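Craft room sort-out, Brondville

Posted 8/6/16

The sorting took most of Saturday and a bit of the evening. Marlina Nair wanted the pen drawers emptied before the new term of classes, and Omolara Briggs brought the supplies over from the old unit on Yule Street. There were 15 bags in all, most of them not labeled. The room went back into use the next week. Captions are by me unless noted.

The tables had been bare since March, and the finish on one of them was already marked with ink from the lettering class. We agreed that anything with a nib or a tip would be tried out on paper first and put away second. Dried-up pens went in the trash. Good ones were split up by type.
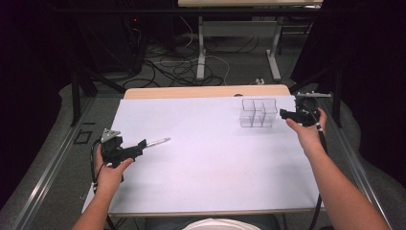
Paper is the cheapest thing we buy and it saves the most trouble. The roll from Hindo cost less than one bottle of table cleaner. Cut a sheet long enough to reach nearly from one side to the other, the way the pale lavender-white one does on the white table, and let a strip of the wood show at the far edge so you can tell if the sheet has slid. The clear box with four square compartments is a good size for one table, and you can see what is in it from any seat. Keep it to the right if most of the class is right-handed.

A few notes for whoever does the next one:

Ashok Tomar has the spare dividers. They fit the Broleck boxes and not the older kind.

Fine tips and brush tips stay apart. They got mixed up last year and it took 2 evenings to fix.

Pencils live in the tall cabinet, shelf 7. Colored ones are a shelf lower.

The supply closet code has changed. Ask Kurniawati Wattimena for it - please don't write it on the door again.

Used sheets can be kept for the kids' group if only one side is marked. Fold them once and leave them flat on the cart.

Donations of pens and markers are welcome at the front desk, or call extension 797 and ask for Hakim Entili. No paint markers for now, we have plenty.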